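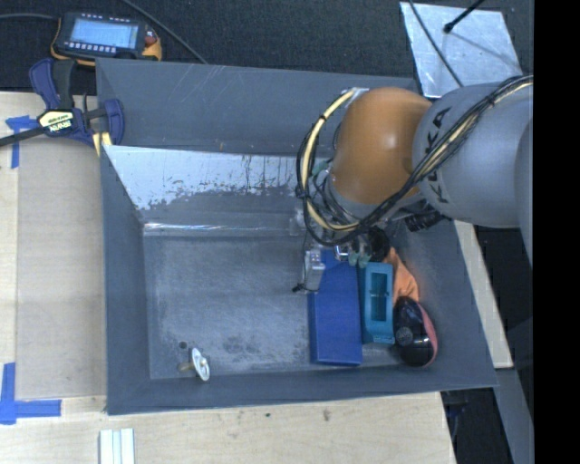 Projects > Robotics > Group reports > Todex picking cell
Print this page | E-mail this page
Last updated: May

My part of the Todex report was the rules, which I moaned about at first because everyone else got to do the fun bits (the code, mostly). I ended up quite liking it!

We began with the Sasero lab sheet, all 40 points of it, and crossed out whatever didn't fit a bin-picking job. What we kept:

Speed stays under 300 mm a second while anyone is inside the line. Ulloa's group ran faster than that, but they had a proper fence and we didn't.

The pendant goes down screen up, somewhere you can grab it without leaning over the bin. I got told off for this one twice.

Clamp the bin before the first pick of the session. Tape corners go on the table so that things can be put back in the same spot, and you don't peel them off until the report's in.

Cables get a loop with enough slack for the wrist to turn, tied together, and one of us looks at the ties every morning before power on.

We logged 1626 picks and I checked about 900 of them against the sheet. Most of the slips I wrote down were pendant ones, a few were ties. Skokum asked for the log as a spreadsheet, so it's in appendix B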